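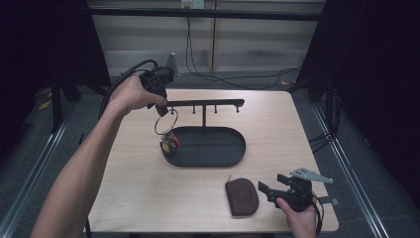
Where should the keys live in a small flat with no hall?
On a stand with a tray, on the nearest table to the front door.

Sang-wook Seok
August 17, 2024

I write this thread for my cousin, who is moving into her first rental in October and asked me how I stopped losing my keys. Maybe it is useful for other people too.

Our flat has no entrance hall. You open the door and you are already in the lounge. For a long time my keys went wherever my hand was: kitchen bench, couch, top of the washing machine, one time the vegetable drawer.

First I tried a bowl. Everybody recommends a bowl. A bowl is good for one week, then it has receipts, a battery, hair ties, a screw from something. The keys are at the bottom and you must dig.

Then I wanted hooks on the wall. Our agent is Mitsotakis-Vlachou and the lease does not allow new holes. Sticky hooks I tried. The heavy ring pulled one down in the night and took some paint with it. I repaired the paint. Please do not tell them.

So now it is a standing holder. Black metal, an oval tray for the base, one thin post in the middle and a bar across the top. Four short pegs under the bar, with a little knob at the tip of each one. It is plain and I like it plain.

I bought it at Basex, the homewares shop beside the station. They had also a timber one with a bird on top. My wife looked at the bird, then she looked at me, and we bought the black one.

The pegs point down, so I was worried the keys would slide off. The knob is what stops them. With a small ring you have to aim a bit. With a big split ring it is easy, you can do it with shopping in the other arm.

This is why I changed to a large silver ring. The old one was small and very tight, I broke a fingernail every time I added a key. The large one looks like it belongs to a school janitor but I find it in any pocket.

On the ring I keep coloured tags. Yellow, red, and the darker ones. Red is the flat, yellow is the letterbox and the bike shed. The dark tags are for keys I use maybe twice in a year. I chose the bright colours for the daily keys so I can see them when I am half asleep.

Please do not write your address on a tag. I know people who do this. If you lose the ring, the person who finds it has the keys and also the directions. I write nothing on mine, the colour is enough.

My ring goes on the left end. My wife has the right end. In the middle are the spare set and an empty peg for guests. We never made a formal agreement about it, but when my mother-in-law visited and used the left end, I felt something.

The tray. I said the bowl was a failure, so why is a tray different? It is shallow and you can see all of it. One coin in it looks untidy already, so you take the coin out. My rule is that the tray is empty when we go to bed.

In the daytime it may hold sunglasses, the bus card, a parcel slip. The raised rim keeps small things from rolling onto the floor. Before, we had the problem of coins under the couch. Now we have it less.

The leather pouch is a separate matter. It is dark brown, rounded at the top, and has a faint round pattern pressed in. It lies flat on the table in front of the stand. I do not put it in the tray, I tried, and it makes the whole thing look full.

I use the pouch when I travel or wear good trousers. Keys in a pouch do not scratch the phone and do not make holes in the pocket lining. I have paid a tailor for two pocket linings. She was very polite the second time.

For cleaning leather I use a soft dry cloth. Somebody at work told me olive oil. I tried it on an old wallet and it became dark in patches and smelled like salad for a month.

About the table. It is square, with a light wood-grain top, and it was supposed to be for breakfast. We eat breakfast at the bench, so it became the arrival table. A black stand on a light top is easy to find with your eyes, I think this helps more than people expect.

Put the stand a little toward the back. If it is at the front, your sleeve will catch it when you put down a bag. Mine sits nearly in the middle, slightly to the back, and there is space in front for the mail.

A detail for people who share a home: hang the keys first, then take off your shoes. I did it in the other order for years. When I have my shoes off I am already thinking about food, and the keys come with me to the fridge.

It took me 9 days until I did it without thinking. I know the number because I marked it on the calendar, like a child with a star chart. My wife says she needed no days.

Someone asked me about Pralteck, the small trackers you clip on the ring. I had one. It works well when the battery is good. When the battery was finished I had lost keys and also a tracker. I do not say it is a bad thing, only that I look at the peg now and it is enough.

Also I was asked if the stand falls over. If you hang everything on one end and nothing on the other, I would be careful. I keep the two heavy sets at opposite ends. So far it stays where I put it.

Before you hang anything, sort the ring. I did mine at Jeletti, on the corner, with one flat white and all keys on a napkin. Three of them I could not identify. One was from my student room, a city I left long ago. I should have given it back then. I posted it to them with an apology and they answered with a very kind card.

The keys you cannot identify, keep them in an envelope for a season and write the date on it. If no door complains, take them to metal recycling. Our council depot has a bucket for it, and yours may have one too - ask first.

For my cousin: measure the table before you buy, and bring your thickest key ring to the shop and try it on a peg. The lady at Basex did not mind at all.

And buy the ring before the tags. I bought tags first and the loops were too narrow for it, so now I have a spare bag of nice green ones. If you want them, they are yours. I will bring them when we help with the boxes.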